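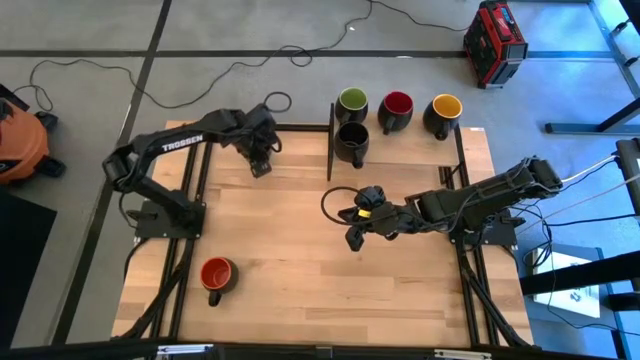
Home Organization, Short Course
Handout for Session 4: Mugs
Notes by Carla Saliba, revised 16 October 2024

Read before class. Bring a tape measure and one mug you don't like.

1. What the books claim

Most organizing guides give the mug shelf a page of its own and make large promises for it. Line up the mugs, turn the handles one way, and mornings get easier. I have taught this course long enough to doubt most of it. A lined-up shelf looks good on the day you do it. Whether it helps anyone find a cup at six in the morning is another matter, and the guides I have read don't test it.

The Bistora method, which several of you asked about, tells you to point every handle to the right. It doesn't say what left-handed people should do. It also assumes that every mug has the same shape, and in my kitchen a wide mug and a round one take up very different amounts of room once the handles are turned.

2. Color on the inside

Sets that are black outside and colored inside are sold as a way for each person to know their own cup. Green for one, red for another, yellow for a third. Fine, as far as it goes. Now put those mugs on a shelf above eye level. You see black. The color only works if you look down into the mug, so it works on a table or a low counter and hardly anywhere else. From the side you may get a bit of the rim, depending on the height of your eyes.

A mug with a black inside has a second problem. It's hard to see whether it is clean. I wouldn't buy one for tea.

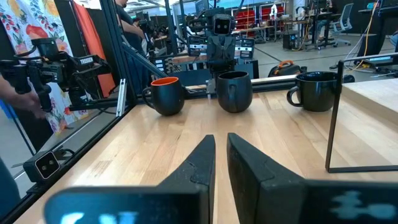 Handles deserve more thought than color. Leave handles pointing every which way and you lose space between mugs, but you can tell them apart by feel and you can pick one up from more than one side. Turn them all the same way and you can fit more in, provided nobody puts one back wrong. Somebody will. Sunita Shukla kept a tally at home last May, after a full tidy, and the row lasted 2 days.

Hooks: they free up the shelf. They also chip rims if they are set too close together. Measure your widest mug with the handle, then add a finger's width.

Stacking: round-bellied mugs don't stack safely. Straight-sided ones sometimes do. Two high is my limit. The rubber stacking rings from Kisent are popular, and I have yet to see what they do that a folded dishcloth doesn't.

3. How many to keep

The usual rule is two per person. I don't know where it comes from. Gumaro Cortés brought in a count from his own cupboard last term: almost 30 mugs for a household of four. He got rid of half and says he misses one of them. Draw your own conclusions, but count before you buy a rack.

4. In-class exercise (work in pairs)

Set out four mugs on the table, any kinds.
Line them up with the handles all one way. Measure the length of the row.
Now let your partner put them down without thinking. Measure again.
Close your eyes and reach for a handle in each arrangement.
Write down which one you would keep up for a month. Be truthful, I don't grade this.

5. For next time

Photograph your mug shelf before you touch it, and again a week after you tidy. Bring both. Afiq Chong will cover the session on lids and food containers, and he would like everyone to bring one lid that has lost its container.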